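Ticket: fitted sheet comes off at the wall side
Product: Osent fitted sheet, sage green
Opened by: Nam-gil Moon
Status: open, waiting for customer

Nam-gil Moon wrote:
Hello. I bought this sheet from your Tunstall shop on 26/10/2024. The color is good and the cloth is smooth. My problem is the corners at the wall. When I put the last corner, the one beside it becomes loose in the night. I have washed the sheet one time, at 40 degrees, and I did not use the dryer. My mattress is a Darkuditz and I do not remember its height.

Ponia support wrote:
Thank you for the details. Please measure the mattress from seam to seam, without a topper. Then put on the two wall corners first, and pull the elastic fully under. Let us know how it looks after a night.

Nam-gil Moon wrote:
I measured 20 cm, and the topper is 5 cm more. I removed the topper for this test. The bed is heavy, so I could not pull it far from the wall and I worked with one arm in the gap. The side near me was easy and is quite flat. At the wall it is still not good – there are folds near the middle, and more of them at the right corner.

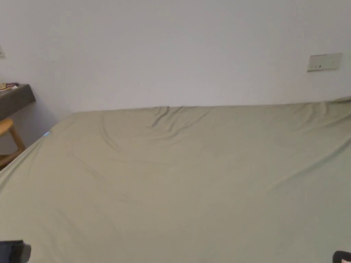
I also checked the label, and it says 100% cotton. I would like to know two things. Is the elastic the same strength on all four sides? And if I change to the deeper size, will it be too loose when the topper is away? I prefer an exchange to a refund, because my pillowcases are from the same set. I still have the receipt and the bag.

Contact us | © Ponia Home | Back to top
We use cookies to remember your settings. Accept / Manage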